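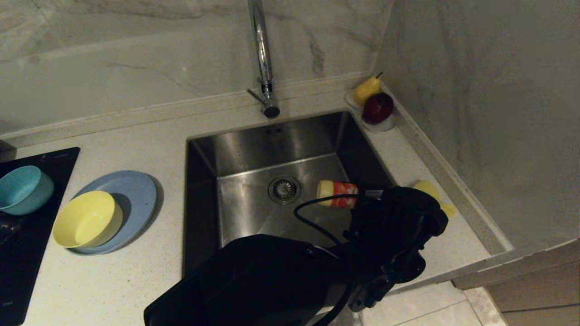

## From the software bench: the planner learns some manners

The motion planner got a new cost term this month, and it only took three rewrites and one long argument about what "near" means.

For readers who skipped the last newsletter (we have the download numbers, we know who you are), the kitchen work at Evdale runs on Caputo, our in-house stack. Perception finds the objects, a task layer decides what should go where, the planner works out how the arm gets there, and a controller tries to make the hardware agree. Each of these parts is maintained by people who believe the bug is in one of the others. They are right more often than statistics would allow.

The sink has been our main topic since winter. Open counters are easy. You come in from above, you leave by the same route, and the worst thing in your way is a bowl. A sink is a box with the lid off. It has walls on four sides and a faucet standing over the back of it, and once the hand is down inside with something in its fingers, most of the paths the planner likes best are gone. The old version dealt with this by finding a path that was legal and awful. It would clear the rim by the width of a playing card, swing the elbow out over the counter, and report success.

So the new term charges rent. Any part of the arm that sits close to a surface pays for it, and the price climbs steeply inside 30 millimeters. Inside 16 the planner has to have a very good reason, such as being about to pick something up. Beyond 50 it's free. We tried a smooth curve first, since smooth curves look good on slides, and the arm responded by hovering politely over the basin and never going in.

Held objects were the second half of the job. Caputo used to treat whatever was in the hand as a sphere. This is fine for an apple and a poor way to think about a bottle, which is long in one direction and tends to find the wall with the end you weren't modeling. The planner now gets a capsule fitted to the object at the moment of grasp, along with an estimate of how much of it sticks out past the fingers. If perception can't make up its mind about the length, we use the longest guess. This makes the arm a little timid around small bottles. We can live with timid.

### Shiny things

Perception would like it noted that brushed steel is not a fair surface. Depth readings off the basin walls come back with holes in them, and now and then with a confident patch of geometry located somewhere under the cabinets. For a while the map had a tunnel in it. The planner, being an optimist, wanted to use the tunnel.

The current fix is dull and works well. We fit a box to the sink from the rim, where the readings are good, and believe the box over any single depth point below it. The drain and the basin floor get their height from the same fit. Points that land outside the box are thrown away, and the logs now keep a tally of them so that the perception people have something to feel bad about.

Fingers are a related problem. Once the hand closes, it covers a good part of the thing we're trying to track, and the tracker used to lose its nerve and announce that the object had vanished. It now holds the last good pose relative to the palm and keeps holding it until it sees something that really disagrees. If the object has in fact been dropped, we find out later than we'd like. There's a ticket.

### Replay, finally

The tool most of us are happiest about has nothing to do with sinks. Gramurside, our log viewer, can now replay a run with a different planner build swapped in. You load yesterday's recording, pick a branch, and see what the new code would have done at every step, with the two paths drawn over each other in colors that somebody else chose.

It isn't a full simulation. The world in the log doesn't react, so once the new plan wanders off from the old one, everything after that is fiction. Gramurside grays out the timeline past that point. Please stop pasting the gray part into bug reports.

We've already run 70 old sink recordings through it. The new cost term picked a different path in most of them, and the wide elbow swing is gone from all but a few. Those few share a starting pose that can best be described as tangled, and we're looking at whether the answer is a smarter planner or a better habit of tidying up the arm before it begins.

### Upgrading

The new term is off by default on the Prevudham machines until the May release. To try it sooner, set `clearance_cost: stepped` in your planner config and restart the planner node. Restarting the controller as well is unnecessary, though we all do it.

Two things to watch for. Planning takes longer in tight spots, and if you have a short timeout left over from the counter-only days, you'll hit it. Also, any custom grasp file that still says `held_shape: sphere` will be honored without a warning. We put in a warning, it printed on every cycle, and we took it out again.

Bug reports go to the usual queue, with the log attached and the branch name spelled correctly.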